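Lodger room next to a toddler's room: what to do about the shared wall?
Shared Households > Living With Other People's Kids

plankwidth
I'm moving into a house share in Womik in July. The owners are a couple with a three-year-old. My room and the kid's room share one interior wall, and the two doors are side by side on the landing. I work from home with calls from early morning, and the child naps from 12:30 to about 2. So the problem runs in both directions: the kid wakes at 5:45 and is loud, and my calls fall across the nap.

House was built in 2000. Interior walls sound hollow. Doors are hollow core with a large gap at the bottom. The owners are fine with changes that don't involve opening the wall. Listing came through Brinodeck and has a clause saying "alterations by written agreement," so I'd get that in writing.

What order would you do things in?

sill_and_jamb
Doors first. With side by side doors on a hard landing, most of what you hear is going out under one door and in under the other. The wall is probably half-inch drywall on each side of studs with nothing in between. That gets you somewhere in the low to mid thirties for STC if it's intact. Mine tested at 34. A hollow core door with an open gap at the bottom is far worse than that, so there's no point touching the wall until the doors are dealt with.

1. Automatic drop seal on your door. Drop seal on the child's door if the parents agree.
2. Perimeter gasket on the stops, both doors.
3. Runner on the landing.

Then live with it for a few weeks and see what's left.

oatmeal_ledger
Disagree on doing the child's door, or at least think about it first. If the bedroom has a supply vent and no return, the gap under the door is the return path. Seal it and the room gets stuffy, and in July it gets hot. We sealed ours and our daughter's room ran noticeably warmer than the hallway until we took it off again. Also the parents may want to hear the child, and a monitor isn't a full substitute for everyone.

sill_and_jamb
Fair on the return air. Check for a return grille in the room before buying anything. If there isn't one, seal only the lodger's door and leave the kid's alone. You'll still get most of the benefit, as it's a single path and you're blocking one end of it.

plankwidth
No return grille in either room as far as I can tell from the walkthrough photos. So I'd have the same problem with mine?

sill_and_jamb
Same, yes, but you're an adult and can open a window or crack the door when you're off a call. An automatic seal only engages when the door is shut.

quietcorner_tm
I'd skip all of this and run a sound machine in the kid's room. We have the Ambaye one, set low, across the room from the bed and on the side nearest the lodger's wall. Our lodger takes calls through every nap and it's been fine for two years. Cost less than one door seal.

oatmeal_ledger
A sound machine handles one direction only. It does nothing for the 5:45 problem.

quietcorner_tm
He can run one too.

oatmeal_ledger
Masking a toddler shouting at full volume takes more noise than I'd want to sleep next to. Masking works on speech at conversational level through a wall. It doesn't work on impact noise or on shrieking.

quietcorner_tm
Works for us. Our kid isn't much of a shrieker, I'll give you that.

plankwidth
This one is a shrieker. At the viewing I got screamed at from behind a couch and then handed a shoe.

dormer4
Has anyone used the Hillance drop seal? It's $89 for the door size I need and I can't find a sound rating that states how it was tested.

sill_and_jamb
I have one. The mechanism is adequate. The plunger is on the hinge side and needs adjusting with a hex key after the first month, when the rubber has taken a set. Ignore any rating on the seal by itself. The result depends on the door, the stops and how level your floor is. On carpet it will seal poorly, so you need a flat threshold strip under it.

dormer4
Surface mount or mortised?

sill_and_jamb
Surface. Mortising into a hollow core door leaves you with very little material at the bottom rail. For a rental, surface mount also means four screw holes to fill when you leave.

landing_light
Something not mentioned yet is back to back outlets. In a lot of houses of that age the outlet boxes in adjoining bedrooms sit in the same stud bay. Take the cover plate off with the breaker off and look. Putty pads are made for the outside of the box, which you can't reach without opening the wall, but foam gaskets behind the plates and acoustic caulk around the edge of the box do help a bit.

Furniture placement is free. Put your wardrobe or a full bookcase against the shared wall and your desk on the opposite side. Ask if the child's bed can go on their far wall. It costs nothing and it moves both heads away from the partition.
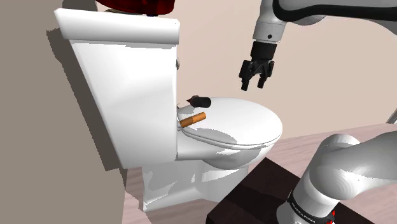 Also check what the bookcase is touching. If it's hard against the drywall, every bump on it goes into the wall. Leave an inch of air and put felt under the feet.

oatmeal_ledger
And anchor it, with a child in the house. A strap will still allow the inch.

plankwidth
Good, that gives me an order. Furniture, outlet gaskets, drop seal on my door only, runner on the landing. I'll ask the parents about a sound machine for naps and leave their door out of it.

sill_and_jamb
Do the gasket on the stops at the same time as the drop seal. The seal on its own leaves three sides open.

plankwidth
Noted. Is compression foam enough or should it be silicone bulb?

sill_and_jamb
Silicone bulb. Foam flattens within a year and the latch gets sloppy. You may have to move the strike plate slightly to get the door to close on it.

dormer4
Ordered the Hillance. Will post once it's on the door.

quietcorner_tm
Still think you should try the sound machine before drilling anything.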